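Mon 16 September

Glue trial, round two. Kumiko wants it settled before the Skernlow order goes out, so I've redone the lap joints with the Breken wood glue and the cheap stuff from Flerkell side by side. Same beech offcuts, same clamps, two days to cure.

The Breken leaflet says full strength in 50 minutes. I don't believe it. Pulled one joint early and it came apart with a skin on the outside and paste in the middle. Dušan says I put too much on. Maybe, but their own drawing shows a bead as fat as mine.

After two days both glues broke in the wood and not along the line, so all the test says is that beech splits. Zlatko still calls the Breken "clearly better". Clearly how? He had two good joints and remembers them fondly. The price difference is real, the strength difference I have yet to see.

Heat is the part I'd like to know more about. Halilović had table tops let go near a radiator last January and blamed the glue, though I suspect damp timber – the boards came straight off the lorry. Sointu has the moisture meter, must get it back.

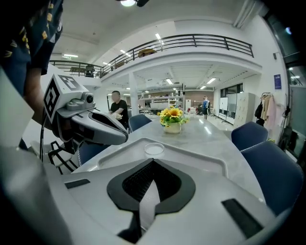
Bare forearms in both.
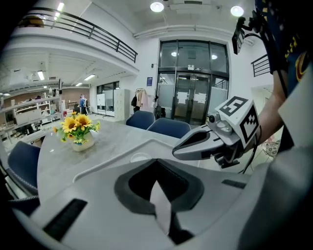
Is the dearer glue worth buying for the Skernlow job?
Going by these joints there is no case for it, so we use up the Flerkell and test again with dry boards and some heat.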